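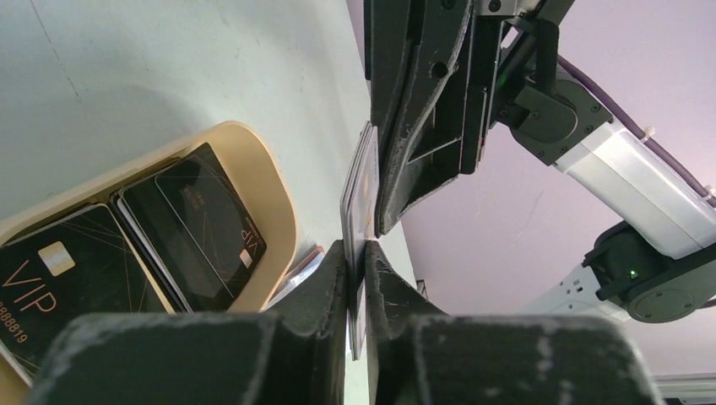

Black VIP cards in a beige tray.

The first thing you learn about Annick Pichon is that she hits left-handed and does everything else with her right. She writes right, throws right, eats soup right. Put a bat in her hands, though, and she walks to the other side of the plate without thinking about it, and then she hits the ball a very long way.

Pichon is the catcher for Jilldale, a town team that plays its home games on a field with a creek behind left field and a short porch in right. She grew up four streets away. Her first coach, Régis Bouvier, ran the youth program there and still comes to almost every game, usually in the same folding chair on the third-base side.

"She was 10, and she wanted to catch because she'd get to talk to everybody," Bouvier says. "The umpire, the batter, me. She never stopped! I had pitchers begging me to move her to the outfield."

He left her behind the plate, and what a good call that was. Watch her for an inning and you start to see the game the way she does, all those tiny shifts of the glove and the little taps on the dirt before a pitch. In June, against Oken, she threw out 4 runners trying to steal second (the last one by so much that the poor kid just slowed down and jogged off). Then she came up in the eighth and doubled into the gap to win it.

The crowd that day was 1,737, a terrific number for a park where the bleachers creak if you lean back.

"I heard my grandmother over all of them," Pichon says. "She yells at me in two languages."

Her knees get iced after every game now, and she has cut back on doubleheaders. She wears number 38, the jersey nobody else picked her first season, and she has turned down two chances to trade it for something lower. In winter she hits in a barn outside town, where Bouvier feeds the machine and complains about her front foot. They were in there on 25th December last year, before lunch, for one bucket of balls that turned into three.

"My foot was fine," she says.

Bouvier says it was late.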